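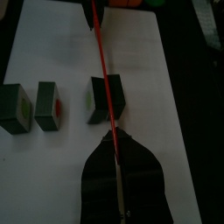 Violeta Retamal wrote in to say that she priced a pair of arms for her garage shop, got the money together, and then found she had nothing left for the table, the grippers or the lights. She wanted to know what share of a budget the arms should take.

My answer is half, if you can stand it. The arms are the part you shop for, so they get all the attention, but most of the trouble comes from the parts bought in a hurry afterward. These are the tips I give to anyone planning a small two-arm bench at home or in a shared shop.

Before you buy

Write down the job first. One sentence is enough. Ours was "hold a thin piece from both ends and move small blocks on a board with it." That sentence decided more than any spec sheet did. It told us we needed two arms facing each other, a short reach, and hardly any lifting strength. We had been looking at a much heavier pair from Tevus and dropped it the same evening.

Measure the table with the arms folded and again with them stretched out. Cut two strips of cardboard to the length of the arms and swing them around on the tabletop. If the strips don't meet comfortably over the middle, the arms won't either. Leave room at the back for the things you'll use in other jobs. Cups, boxes and a jug take up more of a table than you'd guess.

Ask the seller what's in the carton. Bramus quoted us a good price that left out the power supplies and the mounting plates. Borbély quoted higher with both included, and the totals came out around 2 percent apart.

Where the money goes

After the arms, I'd spend in this order:

Grippers. The ones that come with the arms may be fine for cubes and bad at anything thin. Take your thinnest part along if you can try a set before paying. Look at how the tips close. A gap you can see daylight through is a gap a thin part will slide around in.

Cameras. Plan on one at each wrist and one looking over the whole table. Buy them all at the same time, with the same kind of cable.

Surroundings. Black fabric on the walls and overhead is cheap and keeps stray light out. A dark mat on the table does the same from below, and a plain white board on top gives you a bright spot to work on. Buy more fabric than you measured for - it gets used up in the corners.

Clips and cable ties. Get a box of 1,000 ties and stop thinking about it. 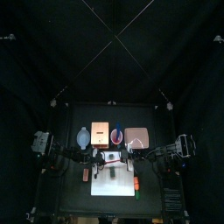 Planning for spares and wear

Set aside a line for spares before the first order goes out. We put down $546 and called it the breakage line. So far it has paid for fingertips, one power supply and a replacement cable from Drindach. Fingertips are the thing to stock up on. Keep 3 pairs in a drawer, labeled with the arm they fit.

Used arms are worth a look if the seller will run them while you watch. Have both arms go to the same point on the table several times. Listen for grinding at the base. Ask how old the cables are, and walk away if the answer is vague.

Practice parts should cost next to nothing. Small blocks are good, all one color or with colored circles on the sides, and you can add a board and a few things from the kitchen. If a part costs enough that you'd wince at crushing it, save it for later.
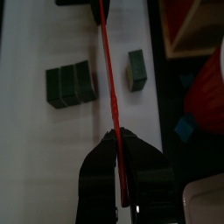
Reading time for this last part: under 2 minutes

Lærke Dalsgaard asked whether to buy both arms together or one now and one next year. Together, if the job needs two. Makers change their mounts and connectors, and a mismatched pair means two sets of spares. If the job can be done with one arm and a clamp, buy the one arm and a good clamp and see how far that gets you.

Keep every receipt in one envelope, with the serial numbers written on the front. Keep the cartons too, at least until the warranty is up. Ours are flat behind the shelves.

Prices on this page were last checked 20 August 2021. Shipping isn't included.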